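Toltia Community Help > Perception and Tracking

Hand labels swap when both hands rest on dark fabric

Posted by kaldale_lab
Tags: hand tracking, segmentation, egocentric video, folding

Our group is preparing head-mounted video of cloth folding for use in training a two-arm folding policy. The clips are processed with the Toltia hand tracker, and the cloth mask is produced by the Noonan segmentation module with its default settings. The current batch contains 2,663 clips, of which 2,624 pass through the pipeline without a warning.

The remaining clips share a common pattern. The operator kneels and folds a dark item on a glossy tiled floor. When one hand is flat on the fabric and the other is at its edge, the tracker exchanges the left and right labels for several frames and then corrects itself. In the same frames, the cloth mask often spreads downward and takes in the operator's clothing at the knees.

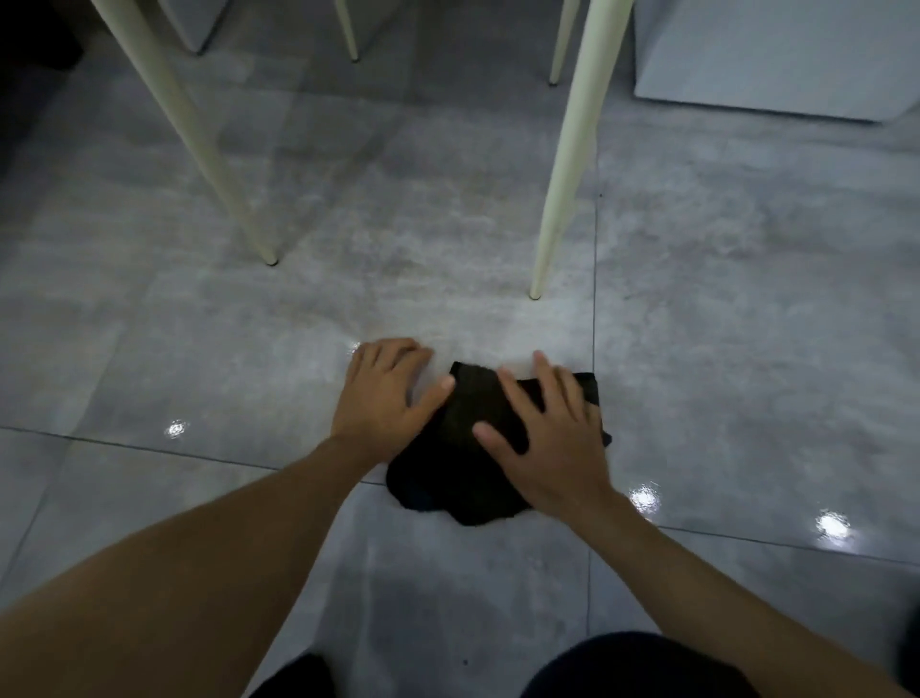
We have raised the detection confidence threshold, which removed a few of the exchanges but also caused the tracker to lose the hand at the cloth edge altogether. Retraining the tracker is not possible within our present schedule. We would be grateful for advice on whether the two faults are connected, and on which should be addressed first. The planner downstream uses the cloth mask to select grasp points, so an incorrect mask is of greater concern to us than a short label error.

incombe_perception
Accepted reply

The two faults should be treated separately. They appear in the same clips, but they arise at different stages of the pipeline.

For the label exchange, please check whether identity is being assigned independently in each frame. In the default configuration it is. Set the association mode to "sequence" and the window to 10 frames. The tracker will then carry wrist position and forearm direction forward, and a single poor frame will no longer be sufficient to change a label. Forearm direction is a dependable cue in head-mounted footage. Each arm normally enters from its own side of the picture, and this holds even when the fingers are spread and the hands are close together. Clips in which the arms cross will still require manual review.

For the mask, the module is most likely grouping dark fabric with dark fabric. Navy trousers and a black cloth are close in value, and folded layers provide few firm edges. We recommend the following order of work:

1. Run the body segmentation pass first and save its output as an exclusion mask.
2. Supply the exclusion mask to Noonan before the cloth prompt is applied.
3. Place the prompt point on visible cloth, away from the fingers.
4. Re-export the grasp candidates. Existing candidates are not updated when the mask changes.

Step 4 is omitted frequently. The planner reads the stored file and gives no notice that it is out of date.

Reflections of ceiling lights on polished tile can also produce small false regions. A minimum region size will remove most of these - start low, as a high value will also discard the corners of the cloth.

rig_bench_2
Reply

Have the operators wear lighter trousers. This resolved the mask problem at our site and no software change was needed.

arm_planning_desk
Reply

The accepted reply is correct with regard to the association mode. One point should be added. Version 5 of the tracker stores the window setting per project, and a batch started from the command line will ignore it unless the project file is named explicitly. We processed an entire batch in March before noticing this. The log header lists the active mode, and it should be read before a long run is left unattended.

With respect to the lighter clothing, this is reasonable for new recordings. It does not assist with clips that have already been collected, and a policy intended for general use should be tested on dark clothing in any case.

kaldale_lab
Comment on accepted reply

Thank you. Sequence mode has removed the label exchanges in all but roughly 5 of the affected clips, and those have been set aside for manual review. The exclusion mask is now running on the full batch.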